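Parish newsletter gone to 90 pence: worth it?
Cukham and Diltside Community Board > Local Grumbles

mossybucket
I see the Diltside Courier has put its price up from 50p. For that we get the bus timetable (old), the crossword (also old) and a full page on hedges. I have kept every one and can confirm the hedge page is the same hedge page.
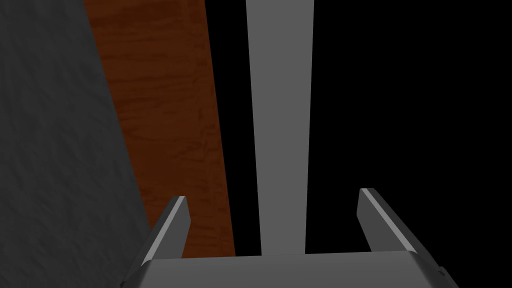

Open gray gripper, gray bar beyond
Compare any hedge page with the November one if you don't believe me. Same hedge and same advice about birds.

tealeaf_dilt
The hedge advice is the same because hedges are the same. What did you want, a plot?

mossybucket
I wanted the bus times to include a bus that runs. The 100 hasn't gone past Howlader Road since spring.

old_ferret
It does go past. It just doesn't stop. I wave at it most mornings.

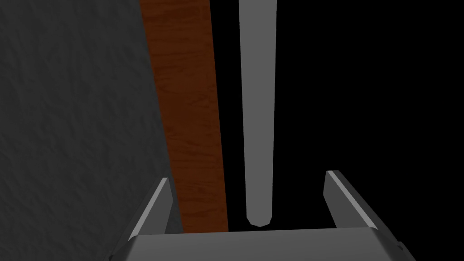

And while I'm at it, the crossword isn't old, it's hard. My wife and I got four clues last month and one of those was our own initials.

pennywhistle
I deliver the thing, unpaid, up the Florkerby steps, in rain. 90p goes on printing. Anyone who thinks they can do it cheaper is welcome to my bag and my knees.

mossybucket
No complaint about delivery. Mine comes beautifully folded. It's what's in the folds.

tealeaf_dilt
Then write something for it. They print anything. They printed my letter about gravel twice.

old_ferret
I liked the gravel letter. Disagreed with all of it.

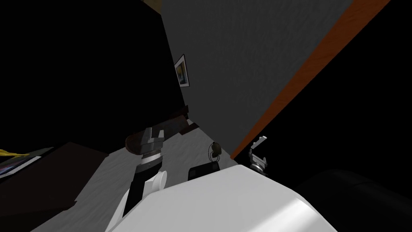

Similar threads in Local Grumbles
Who moved the Cukham bench (locked)
Bins: is it green week or the other one
Gravel, a reply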